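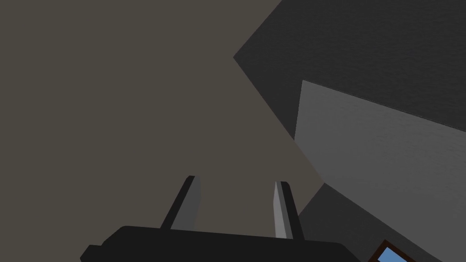

Home Courses Handouts Supplies Contact

Week 4 handout: Drawing dark things in rooms
Evening drawing, Ehlers Hall, Palville
2023-08-03
Reading time: 8 minutes

Okay, so this week we finally get to the thing everybody has been putting off, me included, for years: dark furniture. Pianos, black bookcases, the TV, the stove, that enormous chest your aunt left you. Up to now we've been drawing pale stuff in pale rooms, and the paper has been doing half the work for us. With a dark object the paper stops helping and you have to make all the decisions yourself, which sounds scary and is really pretty fun once you've wrecked a sheet or two.

These notes cover what I plan to say on Thursday plus a few things I always forget to say. Read them before class if you can, or after, or on the bus. Bring your soft pencils and the Forden pad (the gray cover, the one with some tooth to it). The smooth pad from July is fine for line work but it goes shiny on you the moment you try to build up a real dark, and then you can't get anything more to stick.

Why dark things go flat

Think about how you draw a white mug. You leave most of it alone, put a soft gray down one side, a darker bit under the handle, and there it is, round as anything. You had a huge range to play with, from bare paper all the way down to your darkest pencil, and you probably used a third of it.

Now take a black mug. All of its lights and shadows are squeezed into the bottom end of the range. The lit side might be a dark gray and the shadow side a slightly darker gray, and your eye, sitting there at the kitchen table, has no trouble telling them apart. But your hand goes "it's black!" and scrubs the whole thing in with one tone. I did this for ages. I have a sketchbook full of furniture-shaped holes.

So the first thing to get into your head is that almost nothing in a room is as dark as your darkest pencil. I'd like you to treat that pencil as something you only get to use in a couple of spots, like the crack under a door or the gap behind a sofa. If you spend it on the whole sofa you've got nothing left for the gap. When I block in a black piece of furniture I start at 70 percent dark, by feel, and go down from there. You won't measure it, please don't measure it, just stop well before you think you should.

Make a dark strip first

Before you draw anything, do a strip along the edge of the page. You already know how to do a full value strip, white to black. This one is different: it only covers the dark half. Start at a middle gray and work down in small steps until you hit the darkest your pencil will go. The steps will look too close together and you'll be tempted to spread them out. Leave them close! That crowding is what we're practicing.

A few tips on the strip:

- Hornow soft pencils are lovely for this but they do crumble, so keep a scrap sheet under your hand.
- Build each step in two layers with the strokes going different ways. One heavy layer fills the valleys in the paper too early.
- Squint at it from across the table. If two neighbors melt together, darken the lower one a touch and squint again.
- Keep the strip on the same page as your drawing. It's no use in another book.

Planes before pencils

Boxy furniture is really your friend here. A cabinet, seen from a normal standing position, usually gives you a top, a front and maybe one side. Each of those faces catches the light differently, and each one gets its own step from the strip. That's the entire plan. If you pick those steps before you start shading, and stick with them, you will have a solid-looking cabinet even if the wood grain is missing and the knobs are a bit wonky.

The top is nearly always the lightest face, with ceiling lights and windows pouring down onto it. Watch out, though, for tops that sit under something, like a desk under a shelf or a low table pushed under a window with the blind down. Those can go darker than the front. Go and look. Half of this class is me telling you to go and look, I know.

For tonight's homework (well, for next week's homework, you're reading this early) I want the faces kept as flat shapes to begin with. No blending, no fading from one end to the other. Flat tone, stop, next flat tone. You can add the gentle changes later and they'll look much better sitting on top of a firm plan.

The thin light edge
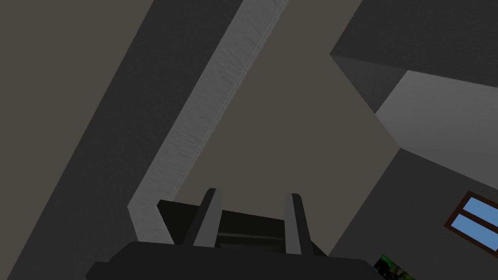 Edges are where dark objects come to life, and it takes hardly any pencil at all. When a top meets a front, the corner between them is never perfectly sharp. There's a tiny rounded bit, or a lip, or a strip of trim, and that little strip catches light that the two big faces miss. So you get a narrow band, a hair lighter than what's on either side of it, and the eye grabs onto it right away. The nearly black slab in the rendering does it with one slightly lighter band along the front edge, and take that band away and you'd have a hard time saying where the top stopped. Notice I said slightly lighter. The most common mistake is to make that line bright white, and then the whole thing looks outlined in chalk, like a cartoon safe. Pick a step from your strip that's one up from the lighter neighbor, two at the very most.

You can get this band in two ways. One is to leave it: shade up to it from above and below and keep your nerve. The other is to shade straight across and lift it out afterward with a kneaded eraser pinched into a wedge. I like leaving it for short edges and lifting it for long ones, because my hand gets bored halfway along a sideboard and the gap starts to wander. Try both. If you smear, don't rub at it with a finger, dab with the eraser.

Also, let the band break. On real furniture it fades out in places, gets brighter near the lamp, vanishes behind the fruit bowl. A band that's the same all the way along looks mechanical. Press a bit, ease off, press again.

Color hiding in black

We're working in pencil so you can skip this bit if you like, but a few of you asked about it last week and I promised. Blacks in a room almost always lean toward something. Some lean green, some brown, some blue, and you only see it when you put two of them side by side. If you're going home to paint, try mixing your dark from two strong colors and leaving the black tube shut. Nudge it one way or the other until it sits right next to the wall color. My kitchen stove leans purple in the mornings and I've stopped arguing with it.

For pencil people the nearest thing is to think about texture. A matte black takes even, patient strokes and low contrast. A glossy black wants sharper shapes, with real lights sitting right up against real darks. A scruffy old painted black is somewhere in the middle and it's very forgiving, so start there.

What goes behind it

I nearly left this out and it matters a lot. A dark object needs something behind it to be dark against. If your wall is bare paper, any gray at all will look like black, and you'll stop too soon or get muddled about your steps. So put a light, quick tone over the wall before you finish the furniture. Just a whisper! Walls meet in corners and each wall is its own plane too, so give one a bit more tone than the other. You don't need baseboards or pictures or the light switch.

Then the floor. Dark furniture throws a shadow, and the shadow right underneath is one of those rare spots where the darkest pencil gets to come out. Put a firm, narrow dark where the object touches the floor and let it soften as it comes away. If the cabinet still seems to float after that, check that the shadow touches it all the way along. Mine often doesn't.

In class

We'll do a dark strip together, then a long drawing of the black chest in the side room at Ehlers. Sit where you like, but if you end up facing it straight on, shift your stool so you can see a second face. Lamps will be on the left to start with and I'll move them after the break, so please don't get attached to your shadows.

For next week

Draw one dark thing in your own house, on the Forden paper, with its strip down the side. Anything boxy. Spend one evening on the flat faces and a different evening on the edges and the floor. The extra reading is in the blue course book, starting on page 198, and it's mostly plates, so it goes quickly. Skip the part on charcoal for now, I'm bringing charcoal in later and it'll only make you want to go and buy some.

If your pencils are running low, the supply cupboard is open before class. Blunt sharpeners go in the box by the sink.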